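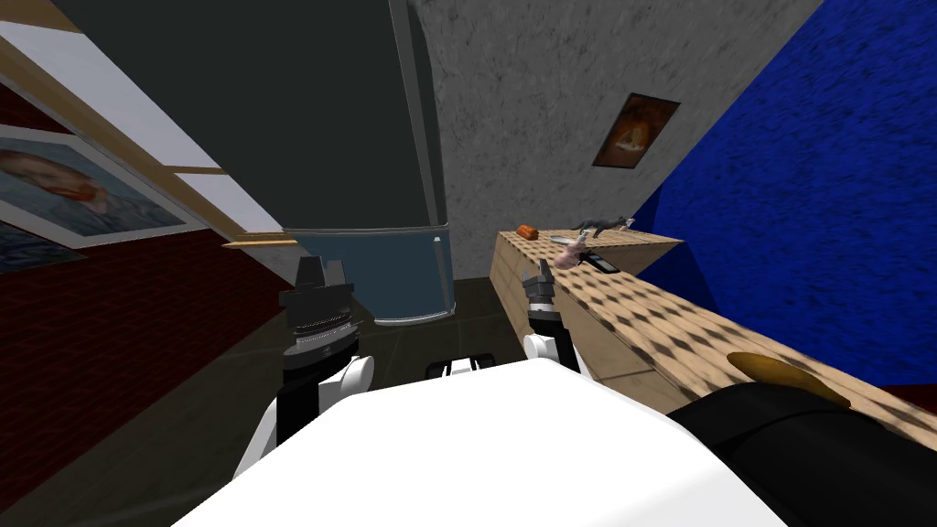 Dernell Worktop Oil, Clear Satin

A hard-wearing oil for solid wood worktops, breakfast bars, chopping tables and window boards. Comes in 250 ml, 1 litre and 2.5 litre tins.

We've stocked a fair few oils over the years and this is the one we keep going back to for our own kitchens. It goes on thin, soaks in quickly and leaves a soft sheen that still feels like wood when you run your hand over it – none of that sticky, plasticky coat you get with cheap varnish. It brings out the grain beautifully, especially on oak and ash, and it smells faintly of oranges while you're putting it on!

What it does to the colour

Clear Satin warms the wood up a little, much as a damp cloth would. Pale woods such as beech, maple and birch go slightly honeyed. Oak turns a shade deeper, and walnut looks wonderful. If you want your worktop to stay as pale as the day it was cut, have a look at Drellow Raw instead, which has a touch of white in it. Always try a patch on an offcut or on the underside first. Woods vary a lot, even between two boards from the same tree.

Putting it on

Sand the bare wood with 120 grit, then 180, going with the grain. Hoover up the dust and wipe down with a dry cloth. Stir the tin well (please don't shake it, you'll get bubbles) and spread a thin coat with a lint-free cloth or a short-haired brush. Leave for 20 minutes, then wipe off everything that hasn't soaked in. This is the bit people skip, and it's why some worktops stay tacky for days.

Let it dry overnight and do it again. New wood wants three coats, and end grain around a sink will happily drink a fourth. Do the underside as well if you can get at it, as a board oiled on one face only is more likely to bow.

You can use the worktop gently the day after the last coat. Full hardness takes 14 days, so keep wet cloths, hot mugs and red wine off it until then.

Coverage

One litre covers 12 square metres in a single coat on smooth hardwood, less on anything thirsty. For an average galley kitchen with three coats, a litre is normally plenty and you'll have some left for touching up.

Looking after it

Warm water and a drop of washing-up liquid are all you need day to day. Avoid bleach and scouring pads. When water stops beading, usually after six months or so, wipe on one more thin coat. Rings and scratches can be sanded out just where they are and re-oiled – you don't have to do the whole top.

Safety

Once fully dry it is suitable for surfaces that touch food. Oily cloths can heat up and catch fire by themselves, so soak them in water and lay them flat outdoors before you bin them. Keep a window open while you work.

Goes well with

Luik lint-free cloths, pack of 20
Usance sanding block, cork
Drellow Raw worktop oil, 1 litre

Delivery

Orders over £51 go free to mainland addresses. Tins can't be sent by air, so islands take a few days longer.

Page updated 16 October 2018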